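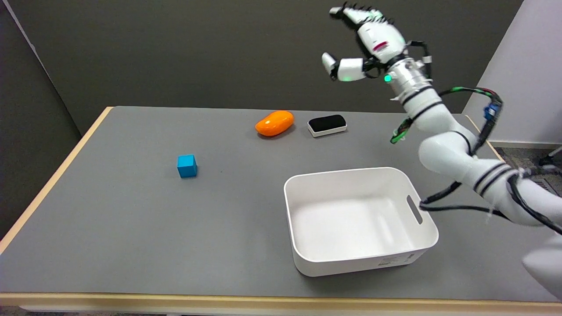
One bin to a table and stop there, or you'll spend your life sorting bins, said the comment under my last entry, and I've been chewing on it all weekend. I still think two bins would be easier for the long tables. But I tried it with one this morning and, well, I'm coming around.

March 11, 2019

Back table, gray top. I wanted to settle the tidy-up routine for the small stuff before the Wallent things get unpacked, so I kept it really simple: the blue cube, the orange thing, the whiteboard eraser and one white bin. The bin goes at the front where I can see straight down into it, everything else farther off. Cube on the left by itself.

First note to self, the bin is better close. I had it at the back last week and kept knocking the rim with my sleeve on the way over. Up front you don't reach across anything, and the cut-out handle ends up on the short side where a hand goes naturally. I like these bins a lot! Rounded corners inside, so crumbs and eraser dust wipe out with one pass of a cloth (the old ones from Zurnero had a groove all the way around the bottom that collected everything, and I do mean everything).

Second note, labels. The small printed one is low down on the front, over to the right, and the print is so fine I have to bend over to read it. It's fine for stock purposes but useless for putting things away. I'd like a big plain word on each bin as well, CUBES or ERASERS or whatever, in marker on tape. We have a roll of 500 blank stickers in the supply closet, but they leave gum behind and I'd sooner not spend July scraping them off. Tape it is.

Third, what goes in first. This is the part I argued about with myself over coffee. If you drop the cube in and then the eraser, the eraser can land felt side down and pick up whatever is on the bottom. If the eraser goes in first, felt up, anything on top of it gets black smudges. Neither is great. My plan for now is eraser last, standing on its long edge against the wall of the bin. It takes an extra second. We'll see if anyone besides me sticks to it.

Really I'd like the eraser to live somewhere else altogether. It belongs with the board, and it only drifts over here when somebody wipes the board and then walks off with it still in hand -- me, usually. I'm going to put a hook or a little ledge up at Drarlow height (the low shelf by the door, for anyone new reading this) and see if it stays put.

The orange one is still a headache on the list. It's smooth and shiny, a sort of bean or mango shape, and our inventory sheet only has "orange, misc." I've seen it put away with the balls, with the play food and once with the paint samples. I'm changing the sheet to "orange oval" and giving it the same row as the other odd shapes. If you have a better name, write it in the margin, please, and don't start a fresh row! The sheet is already up to line 3,542 and plenty of those are the same thing spelled two ways.

Oh, and the gray top. I was skeptical when we switched from the glossy white one, but the matte is so much nicer under the lights. The cube really jumps out on it. Against the dark gray wall the whole corner feels calmer too. The light wood edge is going to need watching, though, because wood edges pick up grime where people lean. Adding it to the Friday wipe-down.

Bin order: Treloar does them in cases of 40, and I think one case covers this room with spares for the hallway. I had a bigger order penciled in and crossed it out after this morning. So yes, to whoever left that comment, you win the one-bin argument, at least for the small tables. The long ones I'm not giving up on yet.

To do:
- tape and marker for the bins, big letters
- ledge for the eraser
- fix the orange row on the sheet, merge the doubles while I'm in there
- try the same setup with the soft cubes, they roll less but they stick to each other
- ask about lids (do we even want lids? I keep going back and forth)
- move the spare cloths down from the top shelf, I'm tired of the step stool

Leaving the back table set for tomorrow. If you need the space, go ahead, but please put the bin back at the front when you're done.

Filed under: Workshop notebook, Storage & tidying
Search this notebook Enter keywords Go
© 2019 Drarlow Workshop Notes | Contact | Back to top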